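How a robot practises in a pretend kitchen

When you learn to set the table, you can try again many times. If you drop a plate, somebody brings the broom. A robot must also try again many times, but real plates are expensive, and a robot arm is heavy.

In the Ullus project, Rocío Bedoya and Szymon Szulc let their robot practise inside a computer first. This is called simulation. The computer draws a table, some dishes and a robot hand, and it calculates how everything moves.

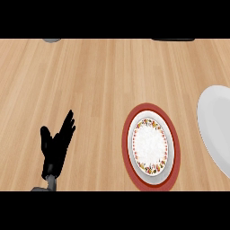

Why do the researchers change the pretend table so often?

If the table was always the same, the robot would only learn that one table. So the computer moves the plates a little, or gives them another colour, and the robot has to look again each time.

In February the robot made 1,204 tries in the computer. At the beginning it missed the plate very often. Then the team gave the same task to a real arm in Norstead. It had 200 tries and it did the task well in 107 of them. That is a little more than half.

Szymon thinks that real plates are more slippery than the pretend ones. Now he is changing the computer plates, and the robot will practise again.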